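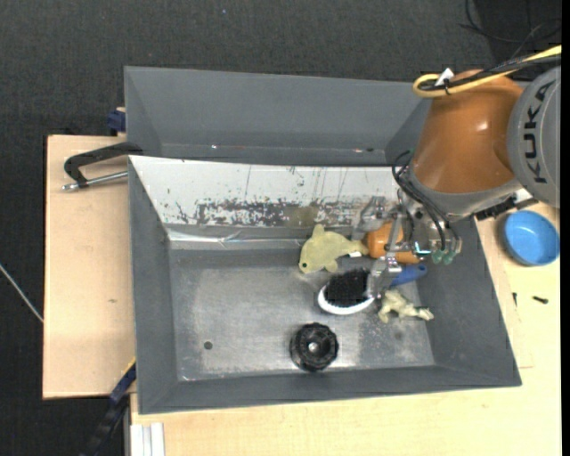
A KUKA arm over a gray bin on a light tan table.

I applied for 31 scholarships the year my daughter finished high school. Well, she applied, and I sat at the kitchen table with the snacks and the stapler. We won two, and the one I still talk about is the Drelent award, mostly because we nearly skipped it.

It paid $1,589. Such a strange number! The big Ashour grant (full tuition, one winner, essays up to your eyebrows) had eaten most of our April, and neither of us had much steam left for a small local fund with a web page that looked older than she was. But the form was two pages long and the essay was 200 words, so she wrote it after dinner and mailed it the next morning.

Ashour sent a very polite no. Drelent sent a check, and it covered her first-semester books, a bus pass and a desk lamp she still has.

So now when friends ask me where to look, I send them to the little ones first. Our library in Prumthorpe keeps a binder of them behind the front desk – you do have to ask for it – and there were around 30 listed last time I flipped through. Some are wonderfully picky. The Rullesis fund wants students who have played in a marching band for at least two years, and I'm told it doesn't get many takers.

Read the rules on stacking before you celebrate, though. Her college trimmed its own aid a bit once the outside money arrived, and I spent a whole lunch hour on the phone getting part of it put back. Ask for the financial aid office directly and have the award letter in front of you when you call.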